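Interior Materials 2 – Handout for Unit 4
Stone and Stone-Look Surfaces
Instructor: Anas Mahasneh

Please read this before the April workshop. Bring your sample sheet and a soft pencil.

1. Words we will use

Marble is limestone that was changed by heat and pressure deep in the ground. The veins come from clay, iron and other minerals that were present in the original stone. In the trade, many people say "marble" for any stone that takes a good polish, so always ask the supplier for the geological name.

"Marble-patterned" is a wider term. It covers real stone, but also porcelain, printed film and cast resin. When you write a specification and you do not know the material yet, use this term. 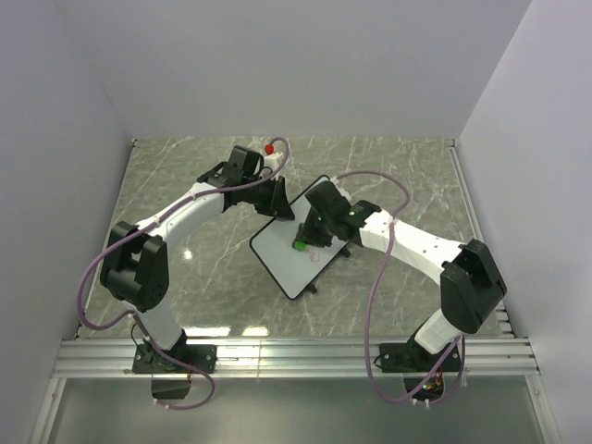
Fig. 1. Gray marble-patterned work surface with metal trim at the sides.

2. Reading the pattern

Look first for direction. In most slabs the veins have one main direction, and the smaller ones cross it. Then look for repetition. A printed pattern repeats after a fixed distance, and on a large counter the eye finds this quickly. On a small sample you will not see it, so ask for the full sheet. 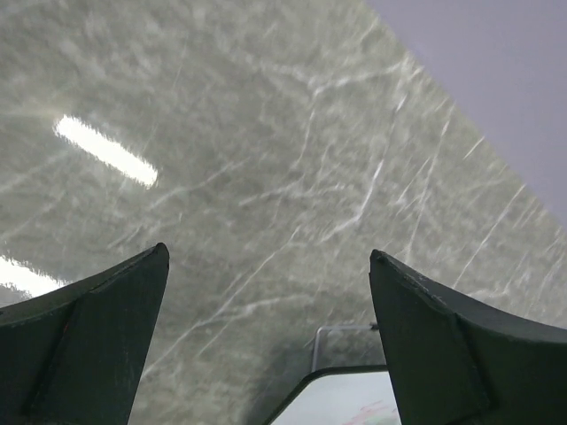 Fig. 2. Fine white veins on a gray-green ground, diagonal and forked.

For the Srour house exercise, you will draw the vein direction on each panel before you decide where the joints go. Last year several students put the joints first and had to start again.

3. Finish and light

A polished finish reflects lamps almost like a mirror. A honed finish spreads the light and hides small scratches better, but it can show oil from the hands. Check every sample under the lamps of the real room – daylight in the shop is not enough.

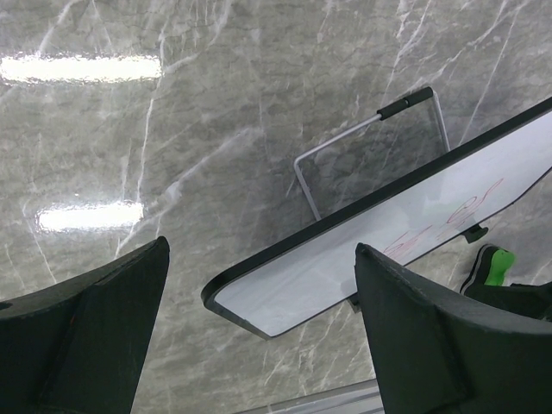 4. Cost comparison

The prices below are for our class exercise only.
Moma, polished slab: 423 per square meter
Surnura, porcelain panel: 300 per square meter
Cutting and edges: up to 20 percent extra

The total budget in the exercise is 2,249. Include the cutting in your sum, also for the porcelain.

5. Care

Real marble reacts with acid. Lemon juice, vinegar and many bathroom cleaners leave a dull mark, and
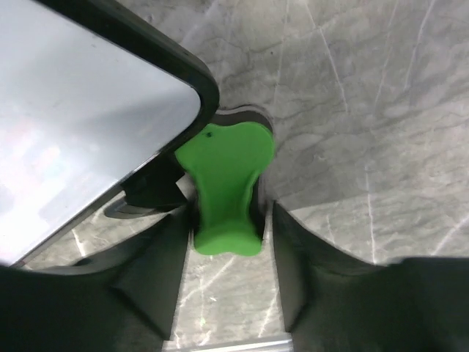

this mark cannot be washed away, it must be polished again. Use water with a little neutral soap and dry with a soft cloth. A sealer slows down stains – it does not stop acid.

Homework: complete the Visumico sample sheet, both sides, and write one paragraph about a stone-look surface in your own building.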